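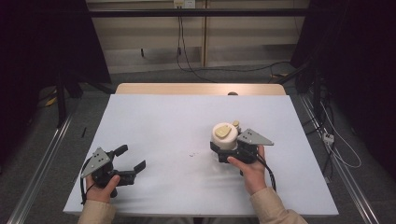 Page last changed: March, 9:40 in the evening

Donus Tefera work table, after one winter of use

I bought the Tefera for the small room behind our kitchen, where I repair books and my wife cuts paper for her cards. We had before a dining table which was too low for both of us, and my back complained every evening. The Tefera cost me 1388 kroner in the shop in Curnmont, without delivery. The delivery was 300 more and I paid it, as the box does not go into a small car.

Size and height
The top is 154 cm long. I measured it myself and it agrees with the label. The legs can be set in six positions. We use the fourth one, which is good for standing work if you are of middle height. On the highest position the table moves a little when I press with a bone folder, and I would not do any sawing on it. On the lower positions it stands very firm.

Putting it together
The instruction sheet has only drawings, and two of the drawings show the cross bar from the wrong side. I mounted it wrong the first time, and had to take out all the screws on that side again. My neighbor Trygve Dalen has the same table and he made the same mistake, so I think the fault is in the sheet. Put the bar with the flat side to the outside and the holes will meet. The key in the box is soft. Use your own.

The surface
It is light wood with an oil finish, very pleasant to touch, but it takes marks easily. Wheat paste must be wiped off at once. I left a drop one night and there is now a dull spot near the corner which I did not succeed to remove. For cutting and gluing I lay a white foam board on the top. It protects the wood, and small dark things are much easier to find on it. A foam board is of course not made for a sharp knife, so for real cutting we use a proper mat on top of it.

The edge is rounded just enough that it does not press on the arms. I mention this because the Bullari table, which I tried in the same shop, has a sharp edge, and after some minutes I felt it through my sweater. The Bullari has a drawer, and this I miss. With the Tefera you have no place at all for pencils and small tools.

Things I do not like
The rubber feet left gray lines on our floor until I put felt under them. Spare parts must be ordered by letter or in the shop, and I waited a long time for one leg cap. The color of the new cap is also a little different from the others.

Would I buy it again? Yes, for paper, books, sewing and similar quiet work. For heavy woodwork look for something with thicker legs. If you live near Curnmont, ask in the shop for the one on display, they let you change the height and lean on it as long as you want.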